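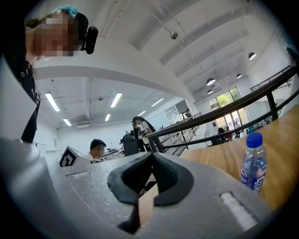
Table Height, Again

12/21/23

The light wood table is staying by the railing. I measured it twice this week because Consuelo Tejada insists it is too low for standing work, and she is partly right. With the leg extensions from Cakside fitted, the top sits at 80 cm. That suits sitting on a high stool and does nothing good for my back.

A few notes for anyone setting up a similar spot.

The finish is a hard wax oil, two coats, sanded lightly between them. Water bottles leave rings if they stand overnight on the first coat. After the second coat cured I left one out until morning and found no mark. I still use a coaster near the end grain — it drinks up anything.

Clearance to the handrail matters more than I expected. My first placement put the edge right against the posts, and every knock on the table went into the metal as a low hum. I moved it out by the width of a hand and the hum stopped. Small parts can now fall through the gap, so I clamp a strip of felt along that side when I have screws out.

Weight limit on the extensions is 60 kg, according to the leaflet. I have not tested it.

Next job is the light. The overhead fitting reflects off anything glossy on the table, and Zixuan Yu has offered me a diffuser panel that needs trimming to 81 cm.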